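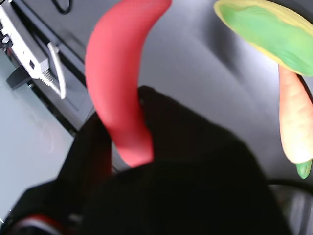 How to Compare Two Small Grippers Without Losing Your Whole Weekend

So you have a hobby-size arm on the table, a second set of fingers in a bag, and a strong feeling that one pair is better than the other. I have been there more times than I'd like to admit! What follows is the routine we settled on at our little workshop in Clodovholm, after a winter of very enthusiastic and very sloppy testing. It takes an afternoon, you don't need anything fancy, and at the end you'll have a page of notes you can still make sense of in December.

We were comparing the stock Lisport fingers with a softer padded pair from Ovside, but the steps work the same for any two grippers that fit your arm.

What you'll need

An arm that can hold its position without sagging too badly
Both grippers, with their own screws (bag them separately, please)
A saucepan or other round dish with a low rim
A few toy vegetables in different shapes
Tape, a kitchen scale and a paper notebook
A wrist camera or a camera over the table, if you have one

Step 1. Settle the arm before you touch the gripper

Run the arm through its full reach with nothing in the fingers. Listen for grinding, watch the wires at every joint, and move slowly through the poses where the wrist folds back on itself. I once spent an entire evening blaming a gripper for a weak squeeze when the connector was halfway out of the board, and I would love to spare you that evening.

Then set your closing speed and leave it alone. Ours takes 400 milliseconds from open to closed. Write your number at the top of the page, together with the supply voltage, and use the same two settings for both grippers. If you change either of them halfway through, start the page over. (I know. I'm sorry.)

Step 2. Choose objects that will annoy the gripper

Boxes and blocks make every gripper look good. Tapered, slippery, curved things are where the differences come out, and a set of play food gives you plenty of those for very little money. Weigh each piece. If they're all too light to tell you anything, add one heavier item to the set; ours is a little beanbag that comes to 187 grams, and it has humbled a lot of hardware.

Step 3. Set up the pan pick
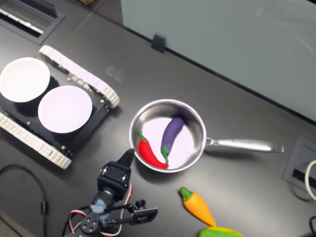 The pan pick is the test I care about most, and I'd keep it even if I had to drop all the others. Reaching an object on an open table is one thing, and reaching it inside a rim is quite another, with the fingers having to come down steeply and stop before they scrape the metal. Put two pieces in together so that they interfere with each other a bit. With the chili pepper and the eggplant touching on the floor of the pan like that, the fingers have to get hold of one without dragging its neighbor along, and a wide fingertip really struggles there. Keep the handle pointing away from the arm's path too, out to the side, so you aren't planning around it on every approach.

Mark the position of the pan with tape once you like it. You'll bump it sooner or later, and putting it back by eye is a fine way to ruin a comparison. For the object positions, take a photo from overhead and print it, or make a quick pencil drawing in the notebook.

Step 4. Run the picks

Do 19 picks per gripper. People always ask me why 19, and the dull answer is that my notebook page has room for that many lines under the heading. It's plenty to see a pattern, and you can get through it before your tea goes cold if you have a friend resetting the objects.

For each pick, write down:

Which object, and which way its thick end was facing
Whether the fingers touched the rim on the way in
Whether it held through the lift
Where it was let go

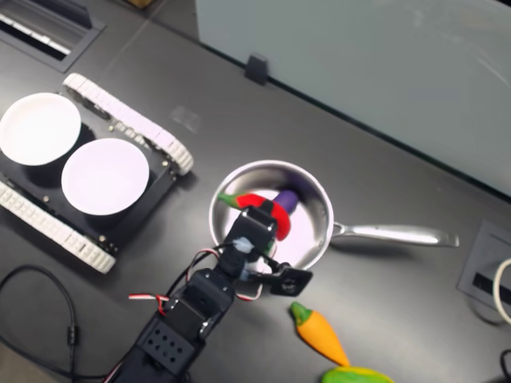 Don't count a pick as held until the arm has paused at the top of the lift. A lot of grips survive the first part of the motion and then slide off during the pause, particularly on anything with a taper, where the fingers slowly squeeze the object out of their own grasp. Oluwatosin Ogbonna, my most patient testing partner, suggested we add a slow wrist turn at the top as well, and I was grumpy about it for a while because it made every run longer. She was right. It showed us more about finger alignment than anything else on the page.

Step 5. Swap the gripper and calibrate again

This step is the one people rush. Turn the power off, change the fingers, check that both sides meet in the middle, and then redo your zero position from scratch. The Ovside pair is a little longer than the Lisport one, so our old zero would have driven the tips straight into the tabletop. Set a new contact height by lowering the closed gripper in small steps until it will just pinch a sheet of paper against the table, then back off a hair.

If you use a Blöndal 1313 controller like we do, save the two calibrations under separate names. Ours were both called "test" for a good long while, and you can imagine.

Step 6. Do the tabletop round

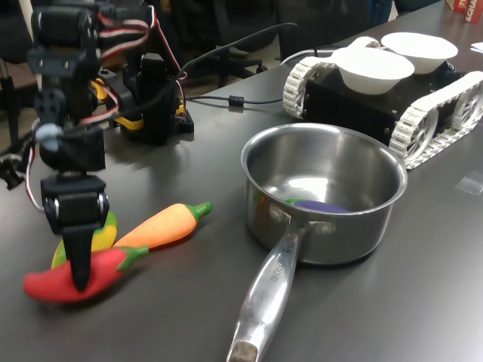

Once both grippers have been through the pan, repeat the whole thing with the objects straight on the table. Start with a straight-down approach, then try coming in from the side. Some fingers that do beautifully inside a rim press too hard on a flat surface and make the object skid away, and you'd never learn that from the pan alone. If you see skidding, raise the contact height slightly before you decide the gripper is at fault, and make a note that you did it.

Reading your notes

Go through the misses first. A gripper that misses in the same way every time can usually be helped with a bit of padding or a small change in angle, while one that misses all over the place probably has play in the mount. Tighten it and run one more page.

For our own arm, the softer pair stayed on for pan work and we put the stock fingers back for anything on the open table. I still swap them more often than I should, and the screws are getting rather worn, so my next job is finding a better mounting plate.

We use cookies to remember your preferences and see which pages are read. By continuing to use this site you accept our cookie policy. Accept Manage settings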